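July 9, 2026 - bench notebook, purchasing pages

Picking up where the April notes left off, and I'm sorry in advance to whoever has to read my thinking out loud. Zamfira Voicu needs a number from me for the gripper and compute request, and I would like it to be a number I can defend when she asks where it came from (she will ask, and she's right to).

The question on the table is still the same one. Do we buy a second arm now, or do we spend the money on simulation time and a better pair of fingers for the arm we have? I started the spring firmly in the second arm camp. I have been drifting ever since, and this week's work in the simulator pushed me a good deal further. We are on the small-object set, picking things up among a lot of clutter on a stone counter, with the wooden bowl as the thing everything has to work around.

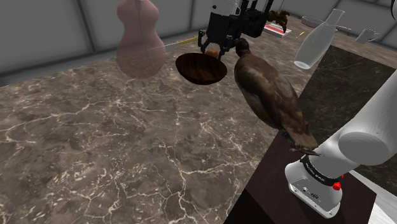

Laurențiu Jitaru went through the quotes with me after lunch and we had a nice long argument over them. The Skirna offer is the cheaper of the two on paper, but it leaves out the mounting plate and the spare cable set, and those always end up on somebody's card in a hurry. Zornus includes both and wants 39 days for delivery. Skirna says 41, so there is nothing in it on timing and we can stop talking about timing, which we did for far too long.

Fingers are where I'd like to be generous. The stock pair is fine for blocks and mugs, and I have no complaint there. What I want is a softer pad set for the fragile items, and I want enough of them that people aren't shy about wearing them out. My figure is 10 sets. Laurențiu thinks half that would do. I wrote down 10 anyway, with his objection beside it, and Zamfira can decide who is being silly.

The egg is the item I keep coming back to when I plan this. It's a good honest test for a buyer - small, smooth, and I know exactly how I'd feel about cleaning up after a real one. I'd like us to settle the finger opening and the grip force limits in simulation before we commit to a pad thickness, and then order one sample set of each thickness before the full lot.

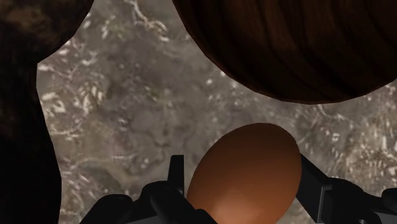 Brown egg between the two fingers, simulator, wooden object at upper right.

Compute next. Our share of the Pisness machine comes up for renewal and I have asked for 400 hours. That may look greedy next to last time, but we were queueing behind the Milošević project most afternoons and I would dearly like to avoid a repeat. If the request has to be trimmed, trim the hours before the pads, please. We can run things overnight and be patient, but I can't be patient with a pad I don't have.

So, for the second arm: my recommendation as of today is to hold it over to the next round, and keep both quotes alive if the vendors will let us. I do feel a bit sad writing that, having talked it up to everybody all spring! The bench would need to be widened too, and the power on that wall looked at, and neither of those is in anyone's budget yet.

To do:
Ask Skirna for a price with plate and cables included, so the two quotes can sit side by side.
Ask Zornus how long their price holds.
Laurențiu to write up the pad thicknesses he wants sampled.
Me: draft of the request to Zamfira, with the arm on its own page so it can be pulled out cleanly.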